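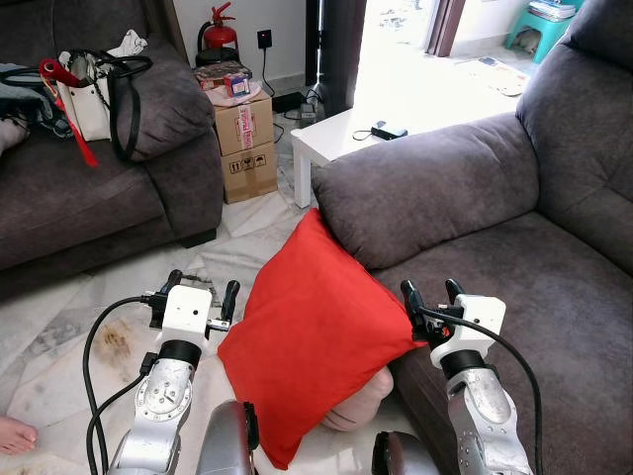

Living with a Tidy-Up Robot: Household Tips

Filed under: Living room, Appliances, Soft furnishings
15 June 2024

Several readers have asked if the Hostard two-arm tidying service is worth the money, and how to get a living room ready for it. We have had it on a trial at our house, so this page covers both. The tips come first. The notes on price and what it does well are at the end.

For anyone new to it, Hostard rents out a wheeled machine with two arms and a gripper on each. You book it through the Jastwood home store or by phone. It is meant for picking up, straightening and folding soft things: cushions, throws, towels, cushion covers. It does not vacuum and it does not wash dishes.

Before the visit

Clear the floor in front of the sofa. The base needs room to turn, and it will stop and wait if a shoe or a toy is in its way. Ours waited for a slipper until I came back from the mailbox.

Tape down or reroute loose cords. Phone chargers that trail from a side table are the usual trouble. A cord clip on the back edge of the table is enough.

Empty the seats you want done. Bags, umbrellas and coats can go on a second sofa or a chair, and you can tell the machine to leave that seat alone. You do this on the tablet by drawing a line around it. Draw the line generously.

Check your cushions for loose zipper pulls, tassels and beads. Anything that dangles can be caught between the fingers. Tuck zipper pulls under the flap if there is one. If there isn't, a small safety pin holds them, but put it on the underside and remember to take it out.

Fix open seams first. A gripper pulls on one spot, where a hand would spread the load, and a seam that is already going will go further. A few backstitches in matching thread will do.

Cushions

Square cushions with a firm filling are the easiest. The machine brings one gripper in at each side, presses, and lifts. A cushion that has gone flat gives it very little to press against and will fold in the middle.

To plump a flat cushion, take the inner pad out and put it in the dryer on low with two clean tennis balls. Let it cool before you put the cover back. Buy inner pads a size larger than the cover and they will hold their shape longer.

Point the zipper side down or toward the back of the sofa. It looks better anyway, and the fingers get plain fabric at the edges.

Leather and vinyl cushions slip. We gave up on these and put them back by hand.

Throws and loose covers

Fabric choice makes more difference than I expected. Matte cloth with a little fuzz to it gives the fingers something to hold, and a color that stands out from the upholstery seems to help as well. Our red cloth on the gray sofa was found every time, while a gray throw on the same seat was passed over twice.

Spread the cloth loosely before you start. If it is pulled tight over the seat, the grippers slide along the top and come away with nothing. Push a ridge into it with your hand, near the middle, and leave it standing. 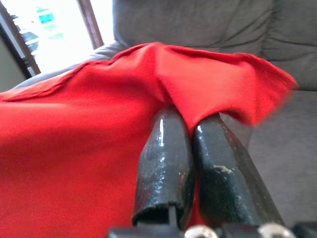 Picking up from the middle is how the machine likes to start, and it suits cloths with a hem you want to protect. It takes a small fold of fabric between its fingers and raises that part first. With ours, the red cloth came up in a peak and one side flopped over to the right, over the tip of a finger, with the hemmed edge well out of the way. If yours does the same, leave it alone. Reaching in to straighten the flap makes the arm stop, and you then have to restart that step from the tablet.

Long fringes should be avoided. So should open crochet and anything with a loose weave, such as the blanket my aunt made. I fold that one myself.

Wash new red or dark cloths separately before the first use. Cold water, and a second rinse if the water is still colored. This is good practice with or without a machine, particularly on light sofas.

Looking after the fingers

The fingers on our unit have a black coating that gives them their grip. Lint collects on it. Wipe them with a damp microfiber cloth after each session, with the power off, and let them air dry. No furniture polish and no silicone spray, as both leave a film that ends up on your upholstery.

Look for worn places while you are wiping. A small scuff did no harm to our fabrics, but run a scrap of old nylon stocking over it now and then. If the stocking snags, ask for a replacement finger. The rental agreement covers them.

If you do get a mark on the sofa, try a white eraser first, then a drop of dish soap in warm water on a white cloth. Blot, and don't rub. Test it on the back of the sofa before you use it on the front.

What it costs and what we thought

A single visit runs 45 dollars. Buying the machine outright is 3969 dollars with the Tuditz docking stand, which I would not do for cushions and throws alone. The stand can be left out if you have a wide closet with an outlet in it.

The work is slow. I can set a sofa straight in the time it takes the machine to decide on its first cushion. It is steady, though, and for someone with a bad back or sore hands I can see the point of it – bending over a low seat is the part I was glad to hand over.

Folding was the weak side. Small cloths came out fair. Anything the size of a bedspread ended up in a bundle, and I did it again afterward.

The nearest rival is the Montoya single-arm model, which rents for less and is easier to store. With one arm it tends to drag a large cushion along the seat, and we had a pulled thread from it. For towels it would be fine.

Booking is simple enough, but ask for a morning slot if your living room gets strong afternoon sun. Hostard says its machines are getting a software update in September that is supposed to help with larger cloths, and I will add to this page once we have tried it.

Next page: Getting candle wax out of a tablecloth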